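The Coat Rack Test

Can a machine hang up my coat yet?
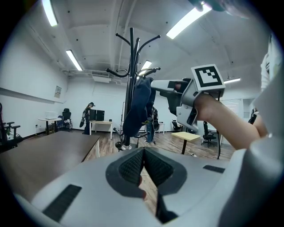 So can you buy a robot today that does the chores?

Apart from the vacuum and the mower, hardly. You can buy parts of one, and you can visit people who have most of one working most of the time, but the thing you're picturing (it comes in, picks up the laundry, puts it away, asks about your day) isn't on a shelf anywhere.

I've wanted that robot since I was a kid, and I've been writing about gadgets long enough to be suspicious of anyone who says it's nearly here. But last May I let myself get excited again. I'd read about Nela, a two-armed machine from a small company called Zuswood, and I wrote to them and more or less invited myself over. They said sure, come by, bring a jacket you don't mind losing!

I brought my second-best jacket.

Suqin Xue runs the clothing side of things at Zuswood, and she has strong feelings about garments. A mug, she told me, is the same mug wherever you put it. A jacket is a new shape every time you let go of it. The collar's folded under, a sleeve is inside out, the loop you were hoping to hang it by has vanished into the lining. You and I sort this out with our fingertips while thinking about dinner. Nela has to find an edge, lift, look again, and decide whether what it's holding is the collar or the hem.

Then there's the hook. I had never given a coat hook a minute's thought in my life, and I spent most of an afternoon on them. The cloth hides the hook as you bring it close, so the last few inches are done half blind. If there's a garment on the rack already, that hides things too. And a freestanding rack can shift if you tug it.

"People ask us for cooking," said Xue. "I would like them to ask for one sock."

Nela got my jacket on the rack on the third try. It took 40 seconds, and I made a noise I'm a little embarrassed about. The next go, it hung the jacket by the pocket flap, and down it came.

What surprised me was how much of the progress comes from plain old human hands. The way a lot of this gets taught now is that people do the chore themselves, holding a gripper like the one the robot has, over and over, so the machine has something to copy. Guangming Shen let me have a turn. You squeeze the handle, the jaws close, and suddenly you've got two fat fingers and no sense of touch. I dropped a dish towel. I dropped it again. I have a graduate degree! By the end I'd hung it up in a way he kindly called usable, and my forearm hurt the whole train ride home.

Shops and factories are a bit further along, and I wanted to see that too, so I called Harriet Boateng, who manages the packing floor at a housewares distributor. She has 3 arms from a firm called Trultov moving boxed goods onto pallets, and she likes them a lot. Boxes are stiff and come in sizes somebody has already written down. She tried one of the arms on bagged pillows and gave up within the week. Returns, where a customer has stuffed everything back in any old way, still go to people, and she doesn't expect to change that soon.

I asked her whether she'd want one at home.

"To do what? Stand in my kitchen?"

Fair enough. Her kitchen, like mine, has a chair that's always in the wrong place and a floor with things on it. At work the floor is painted with lines and everyone stays behind them. At home the robot has to deal with me, and a cousin staying over, and whatever the cat did.

The price is its own headache. Xue wouldn't give me a figure for Nela, and when I threw out the cost of a decent used car she laughed, and I couldn't tell in which direction. She did say they'd rather rent to laundromats first, where there are towels all day and someone nearby to pull out the snarls. I think that's smart. Towels are rectangles. I'd trust it with towels tomorrow.

Jackets, give it a while. Mine came home with a stretched pocket, and it's on the back of a chair as I write this.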